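From the Urnden Community Kitchen newsletter, October

The coffee morning is back, and so is the good marmalade

Well, friends, we made it through the summer without a working boiler, and I want to begin by thanking every one of you who kept coming along anyway and washed up with kettles of hot water like our grandmothers did. The new boiler went in at the end of last month and it is a beauty. It hums a little when it first comes on in the morning, but you get used to it, and after the old one I would put up with a good deal more than humming.

So the coffee morning starts again this month in the big room at Urnden, from 10 until noon, same as before. Come in by the side door, please, as the front step is still being relaid and the mortar needs to be left alone. If you are coming over from Clakinbridge, the 306 bus stops at the bottom of the hill and the walk up takes a few minutes (longer if you stop to look at the dahlias, and you should, they have been glorious and the frost hasn't had them yet).

Coffee is by donation, as always. We have gone back to the Kashyap dark roast after a spring of trying other things. I know there were strong feelings about the lighter beans, and I did enjoy them myself on a warm day, but the jar on the counter filled up faster when we served the Kashyap and I think that tells us what most people like. Tea drinkers, you have not been forgotten! There will be two big pots on the go, one of them decaf.

Now, the marmalade. We were down to our last 4 jars in August and I had quietly put one of them aside for myself, I'll admit it. The Hidivcombe growers' group has since sent over a whole crate in exchange for our spare canning kettles, so there will be plenty for toast and a few jars to buy as well. If you have empty jars at home with lids that still fit, do bring them, but please soak the labels off first. I spent an entire evening on labels last year and my thumbs have not forgiven me.

Coffee and a bite to eat at the counter

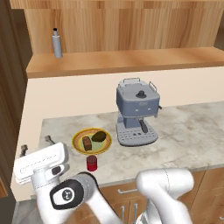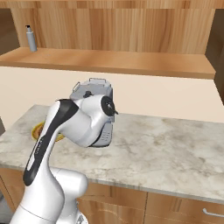
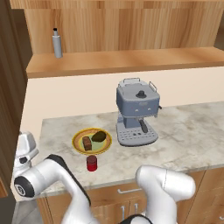

We could use more bakers, too. Anything plain is welcome: a loaf cake, scones, those oat squares that went so fast at the spring supper. A batch of 20 is about right for one morning, and if you can leave a note of what's in it, particularly nuts, that helps everybody. The sign-up sheet is on the corkboard by the coat hooks, and there is a pencil on a string this time, so no more hunting through handbags.

The roof fund stands at a little more than 3,000 dollars, and that is almost entirely from coffee and cake, when you think about it. The gutters will be done first, before the leaves come down in earnest, and the flat part over the pantry will have to wait for spring. Until then the bucket stays where it is. Please don't move the bucket, even if it looks dry.

One last thing, a green umbrella with a curved handle has been in the stand since June, and I would love to see it go home.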